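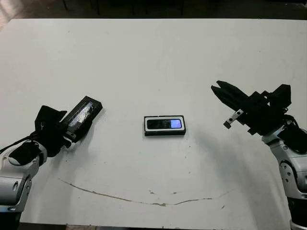 Section 4: Pairing the indoor display and putting the outdoor gear up

Last updated December 14, 2022

Righto, if you've made it through Section 3 you've got batteries in everything and the rain bucket clicks when you tip it. Good! Now for the part I enjoy most. I've set up the Okivus at my own place, at Mum's, and at the shed out at Trenusholm, and I've made a different mistake each time, so you're getting the benefit of all of them.

Do the pairing inside first, with everything on one flat table. Don't go climbing ladders until step 6 is finished.

1. Pull the battery tab on the outdoor sensor and wait for the little red light to blink. Mine takes a while on a cold morning.

2. Put the display down within arm's reach of the sensor, but not touching it. If they're jammed up against each other the signal can swamp the receiver and you'll get dashes.

3. Hold the side button until the antenna symbol flashes, then let go. Don't press anything else for a few minutes. I know it's tempting. Every extra press starts the search again and you'll be there till tea time.

4. When the outdoor temperature turns up, check it against the indoor one. They're sitting in the same room, so they should be within a degree of each other once they've settled. If they aren't, give it another half hour before you start fiddling with the offset.

5. Set your units. I use millimetres for rain and kilometres per hour for wind, and the display will go back to inches if you do a full reset, so jot down that you've changed it.

6. Enter your altitude. Trenusholm sits at 913 metres and I left it on zero for the whole first winter, which gave me pressure readings you'd normally associate with a cyclone. Get your height off a topographic map or the council website, and hold the up button to scroll faster.

Note: the display only saves the altitude when you press the side button once more. If you let the screen time out it throws your number away and doesn't tell you.

7. Write down the channel shown beside the outdoor temperature. If next door has an Okivus too (it happens!) you'll want to know which one is yours.
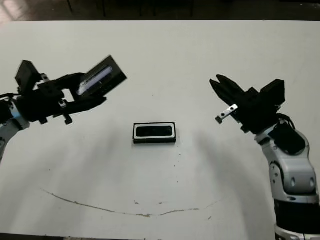 Hatem Zerouali wrote in after the first version of this guide to say that step 3 never worked for him until he swapped the order: display batteries in first, left alone until it beeped, and only then the tab out of the sensor. He also reckons rechargeables are a bad idea in the outdoor unit, as his dropped out every frosty night in August and came good by mid-morning.

I've tried it his way since and it does seem quicker, so if you're stuck on dashes, take all the batteries out, have a cuppa and go again in Hatem's order. I've gone off rechargeables as well.

Mounting the sensor

8. Pick a spot in open shade with air moving past it. Mine's on a post at 170 cm, which is eye height for me and easy to wipe down. Keep well clear of brick walls, air con units and the barbecue (ask me about the 52-degree Christmas lunch).

9. Screw the bracket on loosely, hang the sensor, then walk inside and check the display is still picking it up. If you're happy, go back out and tighten the screws. Tin roofs and foil insulation eat the signal, so sometimes moving the display to the other side of the kitchen fixes the lot.

Caution: don't drill into a post or wall until you know where the power and water run. And get someone to hold the ladder.

Siting the rain gauge

10. Keep the gauge away from trees, gutters and anything that drips. A rule of thumb is to stand it at least twice as far from an obstacle as that obstacle is tall. I couldn't manage that in my backyard, so I compromised near the clothesline and my totals run a bit low in a westerly.

11. Level it. I mean properly, with a spirit level, both ways. A tipping bucket on a lean will count wrong and you won't notice for months.

12. Test it with a slow trickle from a jug. I use 210 mL because that's what my old Bouazza measuring cup holds to the brim. Write down what the display gives you and repeat the test each spring with the same cup. If the number has wandered, clean the funnel before you blame the electronics. Mine had a spider in it.

13. Clear the rain total once you've finished testing: hold the down button while the rain screen is showing. Otherwise your records start with a jug of tap water, and the upload to Lastside will carry it across with everything else.

Logging in to Lastside is covered in Section 5. Have your channel number and altitude handy before you start.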